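Limsakul Building – Fire Extinguisher and Exit Route Check
Site: Tetden, upper floor
Date: 16 Jul 2025
Checked by: Priya Tran
Reviewed by: Birdie Nguyen-Tran

1. Extinguishers mounted and tagged – PASS
Comment: Unit 391 by the stairwell sits low on its bracket. Within limits. Tag initialed in May.

2. Pressure gauges in green – FAIL
Comment: Unit 66 reads below the green band. Prastent to replace. Spare placed on the floor beside it until then, with a sign at eye level.

3. Exit doors open fully – PASS
Comment: East door drags on the mat. Mat trimmed during the visit and door retested.

4. Exit signs lit on battery – FAIL
Comment: Two signs in the corridor went dark during the test. Same circuit. Batteries on order through Jelley.

5. Aisles clear to full width – PASS WITH COMMENT
Comment: Cartons stacked outside the supply closet. Moved before the inspection closed. This was also noted on the last check.

6. Extension cords – PASS WITH COMMENT
Comment: Three cords in use. None run under mats or through doorways. One has a cracked plug and was removed from service.

7. Combustible items on work surfaces – PASS
Comment: Wicker and paper goods permitted on tabletops if kept clear of heaters. No heaters found in the room.

8. Evacuation map posted – FAIL
Comment: Map shows the old assembly point. Reprint and post on both landings.

Open items: 2, 4, 8. Recheck when parts are fitted. 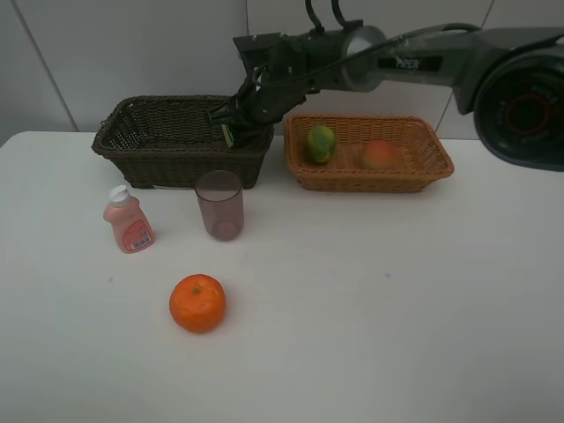 Item 7 – wicker basket on white tabletop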